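June, late, tea gone cold again

I've spent far too much of today thinking about plugs. It started at breakfast with the Stoniton newsletter, which had one of those cheerful pieces about how we'll all have a machine doing the housework before long. Folding, wiping, loading the dishwasher, the lot. I read it standing up with toast in one hand, looking at my own kitchen, and thought, come on then, start with that drawer!

My test for any of these things is getting a lamp plugged in. Not very glamorous, I know. But think what goes into it. You have to find the end of the lead, which is never where you left it, and follow it back through whatever loops it's got itself into. Then you turn the plug the right way round, line it up with a row of little dark holes, and push hard enough that it goes in but without sending the whole power strip skating across the table. I do it with my eyes half shut. I have also done it with my eyes half shut and pulled the lamp over, so I shan't boast.

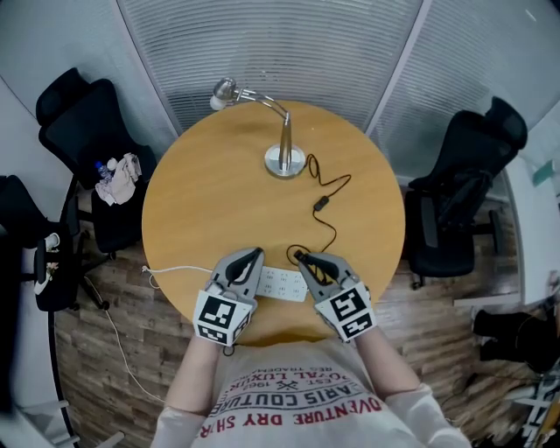

And the cable is the real villain, I think. A box stays a box when you pick it up. A cable does whatever it likes — you shift one bit and the rest of it moves somewhere else, under a chair if it can manage it. I watched a Grirnex clip over lunch, 2 minutes long, of a machine putting cups on a shelf, and very nice it looked too (I'd like to know how many goes they had at it). Cups are easy, though. Show me it dealing with the tangle behind my telly and I'll get my purse out.

The purse would need to be a big one, mind you. The Reinholz floor cleaner I've been eyeing up is £443, and all it does is floors. It wouldn't know a lamp from a table leg. I've gone back to that page 12 times this month and still not bought it. My old one from Tiltitz did 20 minutes, got a phone charger wound round its brush and sat there bleeping until I cut it free with the kitchen scissors. The charger didn't survive either.

So am I a sceptic? I don't think so, quite. I can believe in the shop-floor jobs sooner, where the same part turns up in the same place all day long and somebody has tidied the leads away. Houses are harder. Mine certainly is. What I'd really like is something with a decent pair of fingers and a lot of patience, and I'd happily let it start slowly, one plug a day, while I got on with the crossword.

Must look behind the telly tomorrow. Also buy milk, and a new charger, the long sort.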